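Blind and Shade Safety Checklist for Homes and Rentals
Put together by the fitting team at Valentini Window Coverings, with comments from Osvaldo Vitale

Most of us put up our blinds, admire them for a week and then never look at them again until something snaps. I was the same before I started fitting them for a living! This is the list I carry on every house call, with my own comments left in. Go room by room, and do the kids' rooms first while you're still fresh.

CORDS AND CHAINS

[ ] No loose loops hanging within a child's reach
Comment: Get down on your knees and look at the window from there, it's a different world. If you find a hanging loop, tie it up high for today and call us about a cordless version. I'd much prefer you went cordless in any room where little ones sleep or play.

[ ] Chain tensioner screwed firmly to the wall or frame
Comment: Give it a good tug. The ones on the Starell rollers come with two screws and I keep finding them put up with one (or with tape, bless you all).

[ ] Inner cords on Roman shades lying flat against the fabric
Comment: Turn the shade around and look at the back. If you can pull a cord out into a loop big enough for a hand, that shade comes down until it's repaired.

[ ] Cribs, beds, toy chests and chairs moved away from the window
Comment: Climbing is what they do at that age, and they're quicker than you are.

BRACKETS AND HEADRAILS

[ ] Every bracket tight, no plaster dust on the sill
Comment: Dust on the sill usually means an anchor is working loose. Don't just turn the screw harder, you'll strip the hole. Put in a fresh anchor.

[ ] Center support fitted on wide blinds
Comment: The Mukley wood slats are lovely but they're heavy, and on a wide window I won't hang them without one.

[ ] Headrail clicked in at both ends
Comment: Lift it gently with both hands. It shouldn't budge.

SLATS, FABRIC AND MOTORS

[ ] No cracked slats or sharp edges
[ ] Fabric clear of heaters, lamps and stove burners
Comment: Kitchens are where I fuss the most. A long shade beside a range is asking for trouble, so go for a shorter drop or a wipe-clean roller.

[ ] Battery cover closed with its screw on motorized shades
Comment: Small batteries and toddlers, enough said. On the Fuketora remotes the cover slides as well as screws, so do check both.

[ ] Warning tags still attached
Comment: I know they're ugly. Please leave them on.

HOW OFTEN

Twice a year suits most homes, and I like September for one of them, before the windows stay shut for the season. Rentals should be checked between tenants too. I did a building with 19 units one Tuesday and found 5 loose tensioners, all of them in places the owner would have sworn were fine.

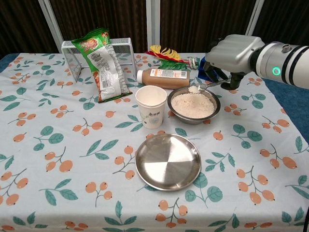
Obed Essien: Thank you for the bit about plaster dust, I had been sweeping it off the bedroom sill for weeks and thinking nothing of it. The left bracket was hanging by one thread of the screw. Would you use the same anchors in old lath walls, or is there something better?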